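**Pukcombe toy library back open Saturday, high chairs and tables wanted**

23/04/2022

The Pukcombe toy library opens its doors again this morning after closing in January for a new floor. Doors at 10, out by 2.
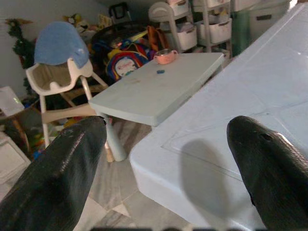 Small tables and high chairs are what families ask for most, says Felicidad Galang, who has been sorting donations all week. Bowls, backpacks, plastic play furniture also welcome. Soft toys no, they have too many already.

The library now has 1,031 items on its list, with over 400 of them handed in since the winter. Still a lot to sort and label. Bags and toys piled up along the back wall will get done "when we get to them," Galang said. Probably May.

Borrowing works the same as before. Up to four things per family, three weeks, bring them back wiped down. Bigger stuff like tables and chairs can go out for six weeks but you need to carry it yourself, there is no delivery any more. Parking behind the Hileck Road shops, not out front please.

Anneli Lappalainen, mother of two, had a high chair out most of last year. "My son was in it for maybe seven months and then he wanted a real chair like his sister. I'd of been stuck with it in the hallway."

Anyone dropping off furniture should check the legs are tight and all the screws are there. Crayon marks are fine. Cracked plastic is not, and will be sent back home with you.

Enda Tully is taking names for the Wednesday evening slot, which starts if enough people want it. Sign up sheet is by the door. Membership is free for the first year, then $12.

Donations accepted today untill 1, then again next Saturday, same hours. Big pieces, call ahead.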